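**Two-arm bagging cell at Palloddale: what changed on the kit line**

Posting this for the Hillard people who asked what the cell looks like before theirs goes in.
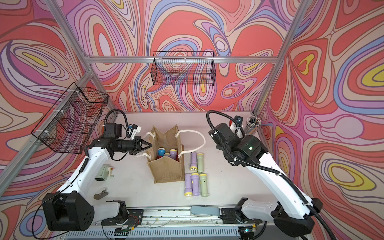 *Cell 2, flashlight kits. Three in the tote, five still on the table.*

Current numbers, end of July: 442 totes per shift across the cells, against 154 per packer on the old manual bench. Each cell has one operator for loading, clearing faults and checking totes before they go to the cart. Packing itself is no longer a job title here.

— benchlead_pd

---

**grirkine_ops** wrote:

442 across how many cells? A per-packer figure next to a per-site figure doesn't tell me much.

---

**benchlead_pd** wrote:

Seven cells, so 63 per operator per cell and 442 with rounding. Slower per head than the bench, yes. The cells also run the second shift, which we could never staff.

---

**tapeandtotes** wrote:

Seven times 63 is 441. And I was on that bench. 154 was the good-day number. With breaks and restocking it was lower, and your wrists knew it by 2 pm.

What I do now is watch arms and fix bags. The jute sags when it's open and the rope handle goes wherever it wants. If the handle ends up under a flashlight the pick fails and I go in. Less lifting, more standing still. My feet hurt in new places.

---

**hillard_maint** wrote:

Is the handle a real fault source or an occasional one? We are quoting stiff-sided totes from Garba and the cost difference is not small.

---

**benchlead_pd** wrote:

Real. 30 stops last month were logged as handle or bag wall. Next largest cause was flashlights rolling out of their rows, and a shallow tray would cover that.

---

**grirkine_ops** wrote:

Then buy the stiff totes and stop paying someone to tuck handles. We did the same with pouches at our site and moved two operators to receiving.

---

**tapeandtotes** wrote:

Moved them, or asked them? Receiving is a different pay grade here, and a lower one. Hillard should get that in writing before the cell is signed off.

---

**hillard_maint** wrote:

Noted on the grade. It isn't in our plan at the moment. Who clears faults on your second shift — an operator, or maintenance on call?

---

**benchlead_pd** wrote:

Operator for anything on the tabletop. Maintenance for the rail, cabling and cameras. We wrote that split down after the first month. I'd do it before startup.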